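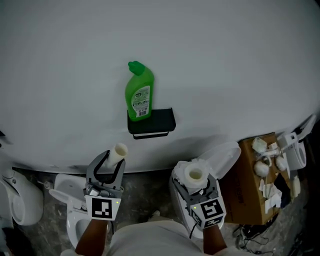
Green cleaner bottle on a black wall shelf, with a gripper to the left.

The quiet hour that costs you extra

Jerkwood Athletic want thirty pounds a head for something called the Calm Stand. For that you get a seat behind the corner flag, a softer tannoy, no drum and a promise that the man beside you won't stand up before half-time. An ordinary seat in the same block used to be half that.

The club says supporters asked for it. Perhaps they did. Gebhard Imhof, the commercial director, told me the idea came out of "listening sessions" held last spring, though when I asked how many people had turned up he said he would have to get back to me. I'm still waiting.

I went on a Monday night in October, against Pristavis, with kick-off at a quarter to eight. The Calm Stand was calm, I'll give them that. It was also mostly empty. Debora Sorrentino had brought her father, who finds the noise hard since his stroke, and she was glad of it.

"He's watched a whole match for the first time in 2 years," she said. "But we sat in this exact row before, and it was quiet then too. They've put a rope across it and doubled the price."

The rope is the new part. So is the app, Jara, which you need in order to get past it. Jara also sells you tea. Mine took 30 minutes to arrive and came without a lid.

Nii Quartey has followed the club home and away since school and sits at the other end, where the drum now lives full time. He doesn't mind the Calm Stand. What bothers him is the next step - the Loud Stand, pencilled in for next season, with a £5 surcharge for being allowed to sing.

"I've been doing that for nothing," he said.

Imhof calls this "choice". Margareta Marinescu, who used to run ticketing at Proltmont before leaving the game, has a less friendly word for it, and says her old club tried much the same thing. Sales were good until Christmas, she told me, then people drifted back to the cheap seats and the ropes came down.

Jerkwood lost 2-0. Both goals went in at the far end, and from behind the corner flag I couldn't tell you who scored either of them.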